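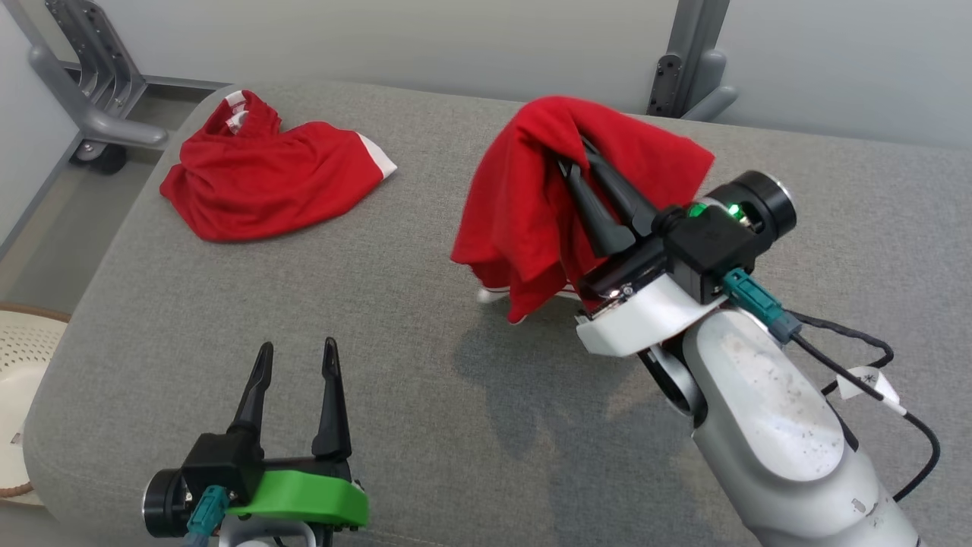

According to Shagufta Bhutto, teleoperation is a poor name for a practice in which the person feels so little of what the arm touches. The term is standard all the same. It covers showing a robot a task by remote control - folding shirts, for instance - while joint positions and camera views are recorded. In hand guiding, the older method, the teacher moves the arm directly. The Birstead method, named for the town, calls for 40 demonstrations per garment, 6 of them kept for testing.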